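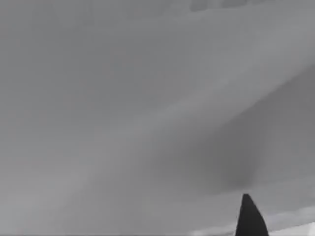

Giving up the car, ten months on

Jun 19, 2023

We sold the car last summer. It failed its MOT on the rear brakes and a lot of rust underneath, and the garage wanted more to mend it than we had paid for it. Teresa and I talked it over for a week and then let it go for scrap. I said at the time I would write about how we got on without it, and a few people have asked, so this is that post.

We live at the top end of Drurkside, which has a bus every half hour until six in the evening and not much after that. The 17 goes into Divmont and takes longer than it should, because it goes all the way round the hospital. The 10 is quicker but you have to walk down to the main road for it. I use the 10 in the morning and the 17 coming home, when I don't fancy the hill.

Work was the easy part. I was already getting the bus twice a week when Teresa had the car. Now I get it every day, and I read on it, and I have got through more library books since last autumn than in the few years before that.

Shopping took longer to sort out. For the first month we tried to do one big shop on foot and carry it home between us, which was a mistake. Now we do small shops. I pick up bread and milk on the way back from work, and Teresa gets vegetables from Bastos, the greengrocer by the post office, who will put a box aside if you ring before noon. Heavy things like cat litter and tins we have delivered once a month. The slot costs a few pounds and I don't mind paying it.

We spend less on food than we did. I think that's mostly down to not walking round a supermarket with a boot to fill.

The hard part has been seeing people. Teresa's aunt Laurinda is 67 and lives out past the reservoir, where there's no bus at all. We used to go over for lunch every other week. Now we go once a month, by train and then a taxi from the station, and the taxi is £18 each way. She has been very good about it and has started coming to us as well, as her neighbour drives in for the market. But I do feel we have let that slip, and I wouldn't pretend otherwise to anyone thinking of doing the same.

Tomás and Simão Ramalho next door have lent us their car twice, once for a wardrobe and once when the cat was ill late at night. You have to be put on the insurance for the day, so it isn't something you can do in a hurry unless one of them drives. Simão did, the night of the cat. She had eaten a length of wool and is fine.

I bought a second-hand bike in the spring and have used it less than I meant to. The road into Divmont is narrow by the quarry and the lorries come close. On the old railway path it's lovely, but the path doesn't go anywhere I need to be.

We've hired a car for a week in July to go to the coast, and I'm looking forward to that more than I expected. After that we'll see what the winter timetable looks like. There's talk of the 10 being cut to once an hour, and if it is, we'll have to think again.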